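Where Jidstead Eats Lunch: A Survey of Midday Habits on Gautier Street
Student project report, second-year Community Studies

Background

Gautier Street runs from the bus station to the old Tarkberg bakery. It has 11 places that sell food at midday. The town plan says the street is "well served for lunch," but it does not say who is served or when. Our group wanted to find out who eats there, how long they stay and what they would change.

Method

We handed out a one-page questionnaire over two weeks in September, between noon and 2 p.m. We stood at both ends of the street and outside the Clekow office building. In total 530 people filled in at least the first half. We left out 20 forms that could not be read. The questions were tested on classmates first, and question 4 was rewritten - it asked two things at once.

Results

Most people who answered work within walking distance. Of the forms we kept, 70 came from people who had traveled in by bus, mainly to shop. Office workers ate fast and often took food back to their desks. Bus passengers stayed longer and were more likely to sit down inside.

Price came up more than any other complaint. Seating was second. Several people wrote that they would eat outside if there were benches near the bakery, where the sidewalk is wide. A few older residents asked for soup in the colder months, which only one place sells.

Rain made a clear difference. On wet days the line at the bus station end was longer and very few people walked as far as Tarkberg.
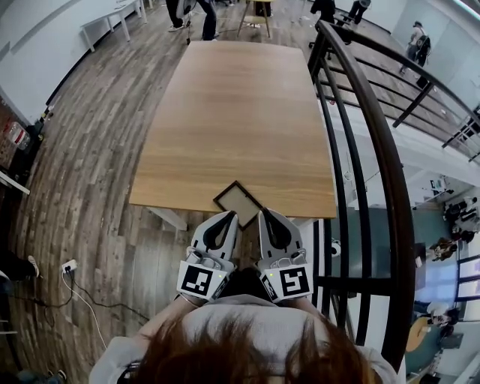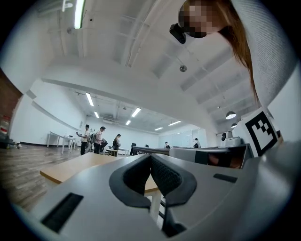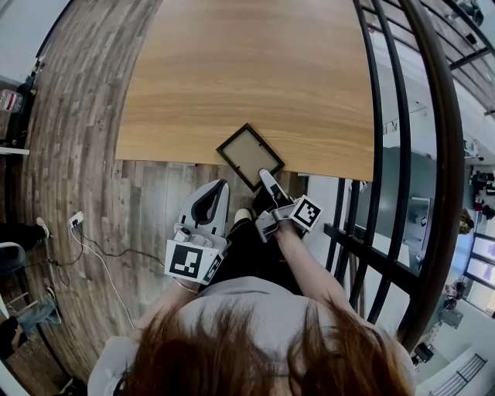
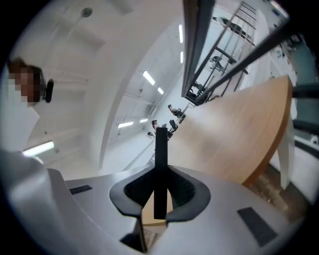 Limits

We only asked people who were already on the street, so the survey says nothing about those who bring lunch from home. The Clekow building is also over-represented. Evening trade was left out completely.

Next steps

A second round in winter would show if the soup answers hold up. We would also ask the food sellers the same questions - their view of the seating problem is missing from this report.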